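Connector mating service opens for small boards

Sirkitance, our partner in Mevdale, has added a new service to its list this spring. It is called Fluter, and it puts wire harnesses into finished circuit boards with a two-arm robot. Customers send the boards and the harnesses, and Sirkitance returns them assembled. The smallest order is 100 boards and the largest for now is 500.

We visited the workshop in May 2018, before deciding if we should recommend it to our members. The board chosen for the visit was a crowded one, with tall capacitors close to the connectors, and this is the kind of work many of us still do by hand.

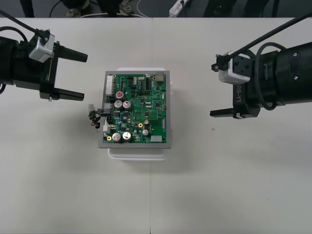 Fluter work table at Sirkitance, with both grippers open and the board between them.

What we liked is that the service does not ask for an expensive fixture. The board sits in a simple flat frame, and the customer receives a drawing of this frame with the quotation. If your board has an unusual outline, you should send the outline file first and wait for the answer before you ship anything.

The price list is short. You pay one setup fee for each board type and then a fixed amount for each connector. Harnesses with very soft wires cost more, and we find this fair.
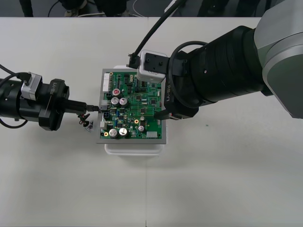 Can I send boards with different connectors in the same order?
Each board type needs its own setup, so they are handled as separate orders, but they can travel in one box.

Our main criticism is about the paperwork. The order form, number 741, asks for the connector maker's part number in two places, and if the two entries are different the order stops without any message. Lamptey, which also sends boards to Mevdale, told us that it lost several days in this way. Sirkitance promises a corrected form in June.

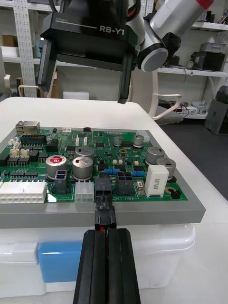

We also asked about larger quantities. An order of 1,000 boards must be divided into two at present, and the setup fee is charged only for the first part. Members who want a quotation can write to the Sirkitance sales office and mention this newsletter.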